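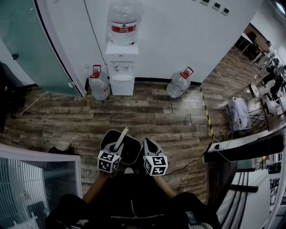

*The water dispenser, with a spare jug on either side.*

# The Long Reply

Pin-yu Chow still has the first message he ever got from a stranger who hated his politics, and he'll read it to you over the phone if you ask, doing the voice and everything. It arrived the morning after he'd written a column for *Brondutari*, a small magazine of political argument, in which he said that people on his own side had gotten lazy about foreign news and were passing along clips from state broadcasters without checking who had made them. The message ran to four words, two of which I can't print.

"I was so pleased," he told me. "I thought, well, somebody read it!"

By the time we spoke, in September 2020, he'd had a great many more of them, and the pleasure had worn off. An election was coming, people were stuck at home with their phones, and everybody I knew seemed to be in some sort of fight with somebody they'd never met. My own brother-in-law had stopped speaking to a man in another state over a map. So when a friend told me about an outfit called Vulel, where people who had been screaming at each other online were being talked into writing each other long letters, I wanted to know how on earth you get anybody to agree to that.

The answer, mostly, is Gunnlaugur Steinarsdóttir. She edits the letters, she answers the email, and she is the one who writes to both parties in a quarrel and asks, very politely, whether they'd like to have it properly.

"Most say no," she said. "Some say no in a way that is itself quite a good letter, and then I write back and tell them so."

## Four rules and a deadline

Vulel started in July of the year before, as a corner of *Brondutari*'s website, and it has stayed small on purpose. Each exchange is between two people. Each letter has to be at least 470 words, a number Steinarsdóttir arrived at by measuring a letter her grandmother once sent to a newspaper about fishing rights (she won't hear of rounding it up). You have to quote the thing you're answering. You can't post about the exchange anywhere else until it's over. And you have four days to reply, so that you have time to cool off but can't wander away and forget.

That's the whole system. There are no likes, no running tally, and no comments underneath. Readers who want to weigh in can write a letter to the editor, and she prints a few of those at the end of each exchange, generally the crankiest ones.

I asked her whether people became nicer at that length, and she laughed for a good while. Some of the rudest writing she has ever handled came in at well over the minimum. What she sees instead is that people run out of insults somewhere in the second paragraph and have to start explaining themselves. A man who opened by calling his opponent a paid mouthpiece spent the back half of the same letter describing the small-town radio station where he'd learned to distrust official statements, and by the end you understood him pretty well, even if you still wouldn't have wanted to sit beside him at a wedding.
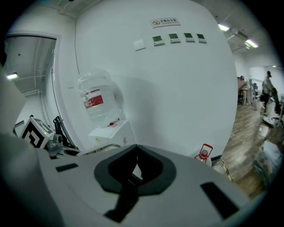

## The Trotier business

The exchange that put Vulel on the map, to the extent it's on one, was Chow's. His opponent asked me to call him by the name he writes under, which is Trotier, so I will. He's retired, he has strong views on sanctions, and he had spent the better part of a spring turning up under everything Chow posted to accuse him of cheering for war. Chow, for his part, had gotten into the habit of passing Trotier's messages around to his own followers with a little remark on top, and a couple of hundred people would then go and have their fun.

He isn't proud of that now. "I told myself I was answering him," he said. "I never answered him once. I was holding him up by the tail."

Trotier's first letter was furious and very long. He went back through Chow's columns and pulled out every prediction, with dates, and said which had come true. Chow admits he went and checked the list hoping to catch an error, and that he found one, and that it was in his own favor. His reply took the full four days and most of his patience. In it he conceded two of the predictions outright, defended the rest, and asked Trotier a question that hadn't come up in all those months of shouting: what would you have wanted the government to do?

I won't spoil the answer, because the letters are worth reading in order, with a cup of something. I'll only say that it's the best thing in the exchange, that I disagree with nearly all of it, and that I've thought about it while doing the dishes more often than I've thought about anything a senator said this year.

The two of them traded six letters in the end. They didn't come around. Trotier still thinks Chow is a soft touch for anybody in a uniform, and Chow still thinks Trotier gives foreign governments a benefit of the doubt he'd never extend to his own. But the drive-by messages stopped, on both sides, and when Chow was laid up with his back this summer he got an email asking whether he'd tried sleeping on the floor. 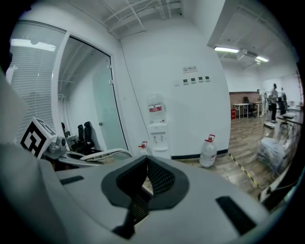 ## What it can't do

There are people who think all this is a bit precious, and I promised myself I'd give them their turn. The sharpest of them is a former contributor who signs as Van der Merwe, and whose complaint runs like this: a long letter is easy for someone with a quiet house and a good education, and the folks who most deserve a hearing may have neither. A short, angry message is sometimes all that a person has time for between shifts, and it might be perfectly correct.

Steinarsdóttir printed that complaint in full, and then rang her up to ask what she'd do about it. The result is that Vulel now takes dictated letters. You call, you talk, somebody types it up and reads it back to you, and it counts toward the minimum all the same. The first one came from a bus mechanic who was angry about a columnist's remarks on strikes, and I think it's terrific — it wanders all over the place and lands hard.

Van der Merwe's other objection is tougher. Some quarrels, she says, involve one person who is arguing and another who is simply being hounded, and asking the second to sit down and write to the first is a cruelty. Steinarsdóttir agrees with her there. She turns down any pairing where one side has been threatened, and she has gotten it wrong at least once; she stopped that exchange after the first letter and took it off the site, and she didn't want to say more about it than that.

## Waiting on the mail

The last time I called, she had three exchanges going and a fourth that was stuck. The subject was a city council race, the two writers lived on the same street, and one of them had gone a day past the deadline with no word. The other had been emailing every few hours to ask whether he'd won.

She had told him there wasn't any winning. He'd written back to say that, in that case, could he please have a look at the other fellow's draft, even if it wasn't finished, as he'd gotten curious about the part concerning the parking.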